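8/30/23 版。前の版は捨ててください。数字を一か所直してあります(保守費のところ)。

持ち時間は質疑込みなので、話が延びたら「付帯工事」の節を飛ばす。「見積書の読み方」は飛ばさない。

# ハンバーガー組立ロボット、買う前に予算表に書いておくこと

## 出だし

- 自己紹介は短く。Winness の設備計画担当で、売る側に立ったことは一度もない、とだけ言う。
- 今日は導入事例の発表を期待して来た人が多いはず。先に断る。うちはまだ買っていない。稟議も上げていない。上げるかどうかを決めるための材料を集めている途中で、その途中の話をする。
- 会場に聞く。「自動化設備の予算を組んだことがある方」。手が挙がったら続けて「初年度の予算内に収まった方」。ここで少し待つ。
- 私は懐疑的な立場で話す。ロボットが嫌いなわけでもないし、現場の人手が足りないのも分かっている。ただ、提案書の一枚目に載る回収年数を、そのまま信じたことがない。

## 検討のいきさつ

Tse の調理拠点で、昼の山に人が足りない。募集しても来ないし、来ても続かない。そこへ Ferkora から Munuris という組立セルの提案が来た。バンズ、パティ、チーズ、トマト、レタスをアームが順に取ってトレーの中で重ねる、という提案。

提案書はよくできていた。色刷りで、グラフが右肩上がりで、人件費の線と設備費の線がきれいに交差する。交差する場所が三年目に置いてあった。四年目に置いた提案書を私は見たことがない。

(少し間を取る。笑ってもらえなくても先へ進む)

で、提案書を閉じて、実際の作業台で何をやらせるのかを見るところから始めた。具材が両脇に立ててあり、真ん中にトレーがある。下のパンが一枚、もうトレーに置いてある。残りを順に載せていく仕事。

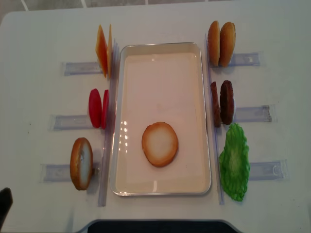 この段階で予算の話をするのは早いと言われた。私は逆だと思っている。作業の形が決まるとき、費用の形もほとんど決まる。具材をどの向きで、どの間隔で、誰がどこに置くのか。そこを決めずに出てくる見積は、アームの値段にすぎない。

Ferkora の担当者にも同じことを言った。「本体価格は分かりました。では、具材を立てるのは誰ですか」。返事は「オペレーターの方にお願いします」だった。オペレーターという名前の、うちの従業員である。削減したはずの人件費の欄に、その人の時間が入っていなかった。

口頭で補足:

- 供給作業の時間は、削減効果の計算から必ず差し引く。差し引いていない表が来たら突き返す。
- 具材を一つずつ立てる作業は、急いでいる人間には向かない。昼の山で一番急いでいるのは、その具材を立てる人である。
- 自動供給装置を付ければ解決する、とも言われた。付ければその分の見積が別に来る。解決の話をしているのか、追加販売の話をしているのか、聞く側で区別しておくこと。

## 速度の話は分母を聞く

提案書の性能欄には、一個あたり60秒とあった。

まずこれで計算すると、止まらずに動いても、うちの昼の一時間の必要数である100食超には届かない。台数を増やせば届く。増やした台数で回収年数を計算し直した表は、こちらが頼むまで出てこなかった。

次に、その秒数に何が入っているのかを聞く。聞くことは決まっている。

1. 計測の始まりはどこか。下のパンは最初からトレーに入っているのか、アームが入れるのか。
2. 終わりはどこか。上のパンが載った瞬間か、トレーが空いて次が始められる状態か。
3. 具材の補充中は時計が止まっているのか、動いているのか。
4. つかみ損ねた回は平均に入っているのか、除いてあるのか。
5. 人が手を出して直した回はどう数えたのか。

四つ目と五つ目は嫌な顔をされる。嫌な顔をされたら、そこに費用があると思ってよい。成功した回だけの平均は、成功した回がどれだけ速いかしか教えてくれない。予算に要るのは、昼の山の終わりまでに何食出たか。

それから、失敗の種類で費用が違う。パティを取れずにやり直すなら、失うのは秒数。レタスを落として台を拭くなら、秒数と人手。重なりが崩れて廃棄になれば、原価も加わる。この三つをまとめて「成功率」と書いてある資料は、経理に回せない。

(余談として。時間があれば)レタスは毎回形が違う。縁が波打っていて、芯のあたりと葉先では厚みも違う。人は気にもせずに拾う。チーズやトマトのように薄いものも同じで、二枚くっつけば二枚取れてしまうかもしれない。「ほかの具材と同じ精度です」と言われたときは、ほかの具材と同じ表に分けて出してもらう。一行にまとめさせない。

## 見積書の読み方

ここは飛ばさない。配布資料の表と同じもの。

| 項目 | 提案書での扱い | うちの予算表での扱い |
|---|---|---|
| アーム本体 | 明記 | そのまま転記 |
| ハンド、指先 | 「標準付属」 | 交換周期と単価を別に聞く |
| 具材の保持具、レール | 記載なし | 量産品の見積を取る |
| 立ち上げ調整 | 「一式」 | 日数と単価に分解 |
| 供給作業の人件費 | 記載なし | 年額で計上 |
| 洗浄 | 「容易」 | 時間で計上 |
| 品目追加 | 「柔軟に対応」 | 一品目ごとの単価を書面で |
| 保守契約 | 年額135万円 | 範囲外の出張費も計上 |
| 撤去、原状回復 | 記載なし | 計上 |

話す順番は上から。ただし「一式」と「柔軟に対応」だけは時間を使う。

「一式」は、売る側にも中身が分からないときに使う言葉だと思っている。分からないこと自体は責めない。新しい設備なので分からないこともある。けれども、分からないぶんの危険をこちらが一式で引き受けるなら、値段の話が変わる。超過分をどちらが持つのか、先に書く。

「柔軟に対応」は、費用が未定という意味に読む。うちは季節で品目が変わる。September には期間限定の商品が入り、具材の厚さも順番も変わる。そのたびに位置を教え直し、保持具を作り直し、試験をする。Ferkora に一品目あたりの費用を聞いたら「内容によります」だった。内容を渡した。まだ返事を待っている。

保守の年額は、前の版では税抜と税込を混ぜて書いていた。私の間違い。今回の数字は税抜で、部品代は含まない。部品代を含まない保守契約というものについては、質疑で聞かれたら正直に感想を言う。

## 台と治具の値段

試作の台で、保持具をテープで台に留めて始めるのは正しい。位置を変えながら探るのだから、固定しないほうがいい。透明な板を横に並べてレールに沿わせ、具材が倒れないところを探す。安いし、早い。私が技術担当でもそうする。

問題は、この段階の安さが、そのまま本番の予算に化けること。試作でほとんど費用がかからなかった欄は、本番の表でもゼロのままになりやすい。うちの最初の表がそうだった。治具の欄がなかった。

本番で要るもの:

- 食品に触れてよい材質であることの書類。
- 外して洗えて、戻したときに同じ位置へ来る固定方法。
- 予備一組。洗っている間に動かす分。
- 品目ごとの差し替え。
- トレーの位置決め。手で置いて毎回同じ場所に来る、という前提は昼の山では成り立たない。

固定方法が一番高くつくと見ている。毎日外すものを毎日同じ位置に戻すのは、置きっぱなしの台とは別の設計になる。ここを Ferkora に聞いたら、図面はまだないとのことだった。図面がないものの回収年数が三年と書いてあったわけで、私はこのあたりから提案書を後ろのページから読むようになった。

照明も聞いておくこと。カメラで見て取る方式なら、トレーの内側に天井の灯りが映り込むだけで条件が変わるおそれがある。うちの厨房は時間帯で明るさが違うし、ステンレスだらけである。遮光や専用照明が要るなら、それも設備費。要らないと言うなら、うちの厨房で試してから言ってもらう。
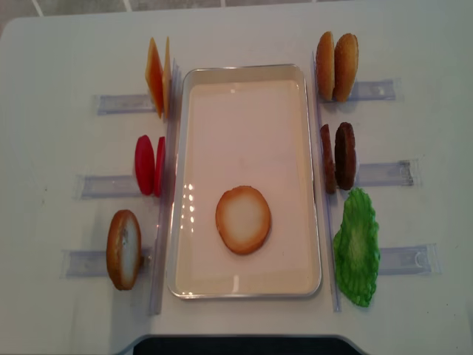
## 付帯工事(時間がなければ飛ばす)

- 床。Tse の床は水勾配がついている。台を水平に据えるだけで工事になる。
- 電源。空き回路がない。盤の増設は家主との協議から。
- 安全柵または協働運転の評価。「柵は不要です」は設備単体の話で、隣でフライヤーを振る人がいる厨房での評価はこちらの仕事になる。誰がやるのか、外に頼むならいくらか。
- 通路。台を入れると配膳の動線が曲がる。曲がった分だけ毎日歩く。これを金額にするのは嫌がられるが、やっておくと会議が短くなる。
- ネットワーク。遠隔保守のために外とつなぐ、とさらっと書いてあった。情報システム部門の審査が要る。審査に費用はかからないが、期間がかかる。

## 試験導入の条件

では買わないのか、と必ず聞かれるので先に答える。試験は受けるつもりでいる。期間は6週間。条件を出していて、半分ほど合意している。

- 場所は Tse の実際の厨房。展示場や先方の試験室の結果は参考に留める。
- 具材はうちの普段のもの。選別しない。形の悪いトマトも入れる。
- 供給も洗浄もうちの人員でやり、時間を記録する。先方の技術者が具材を並べた日は集計に入れない。
- 停止は理由を問わず全部記録する。「調整中」という分類は作らない。
- 人が手を出したら、その回は手作業一回として数える。
- 判定基準は開始前に書面で固定する。途中で変えるなら最初からやり直し。
- 失敗した場合の撤去費は先方持ち。

まだ合意していないのは、技術者の日の扱いと、撤去費。技術者が並べた日も入れてほしいという理屈は分からなくもない。慣れた人がやればここまで出る、という上限を見せたいのだろう。ただ、その上限で予算を組んで困るのは私なので、別表にしてもらう方向で話している。

判定の数字は今日は出さない。交渉中のため。聞かれたら断る。

## 比べる相手

もう一つ、社内で揉めているところ。ロボットと今の手作業を比べると、ロボットはそれなりに良く見える。今の手作業のほうも、何年も手を入れていないからである。

同じ予算の一部を使って、

- 作業台の高さを直す
- 具材の並び順を組み立ての順に合わせる
- 昼前の仕込みを前倒しする
- 昼だけの短時間の時給を上げる

これをやった後の手作業と比べないと、何の効果を買っているのか分からない。具材を組み立てやすく両脇に並べるだけで、人の手も速くなるかもしれない。そうだとしたら、その分をロボットの効果に入れてはいけない。試験の前に並びを直した手作業を測っておく。地味な仕事で、社内での人気はない。

技術担当からは「それをやると稟議が通らなくなる」と言われた。通らないなら、通らない案件だったということになる。ここは強く言いすぎると後で怒られるので、声は抑える。

## 質疑の想定

**人が採れないのだから、割高でも買うしかないのでは。**
採れない前提は正しい。それでも、止まったときに代わりに入る人が要る。その人を採れるのかどうかを同じ表に書く。停止時は昼のハンバーガーを出さない、という判断も選択肢としてはあるので、売上の減りを入れて比べる。

**リースなら危険は小さいのでは。**
本体の支払いが平らになるだけで、治具も調整も工事も平らにならない。中途解約の条項を読んでから聞きに来てほしい。

**性能は年々上がる。待つべきか。**
上がると思う。待つ費用も計算できるので、計算してから待つ。更新でソフトが変わったとき再試験の費用を誰が持つか、うちの契約案にはまだ入っていない。入れる。

**補助金は。**
回収年数の計算には入れない表と、入れた表の両方を作る。入れないと成り立たない案件は、一度その状態で役員に見せる。

**Munuris を勧めるか。**
分からない。試験の後に聞いてください、と答える。

## 手元メモ(読まない)

- 表のスライドは後ろの席から読めない。配布資料を先に配る。
- 「一式」のくだりで Ferkora の名前を繰り返さない。会場に先方が来ている可能性がある。
- 保守費は税抜。二度言う。
- 水。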